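About Clamport

Clamport is a mending and alterations school over a tire shop on Rorka Street. We teach people to fix the clothes they already own, which has made us very few friends in retail.

Thư Lò started the place with one sewing machine and a drawer of zippers she had been meaning to sort. The machine has since been replaced. The drawer is still pending. She now teaches 29 students a term, in groups of five, and has strong feelings about iron-on hem tape -- please don't bring any. 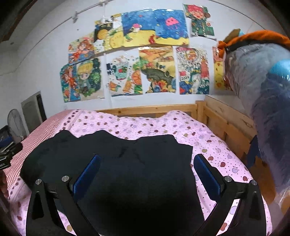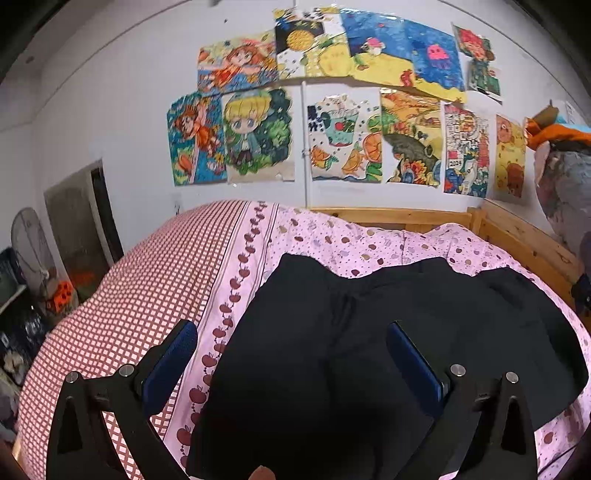 Black fabric, pink bedding.

Our beginner course is called Niltasitz, after a word Thư misread on a pattern envelope and refused to give up. It covers hems, buttons, pockets and how to unpick the thing you just did. The second course, Doãn, is for people who want to take in a waistband and still be able to sit down.

Last year our students repaired 272 garments. We don't keep a record of the ones that went home worse.

Classes run on weekday evenings, and there's an open table on Sunday from noon. Bring your own scissors. Ours are for fabric only, and we will be watching.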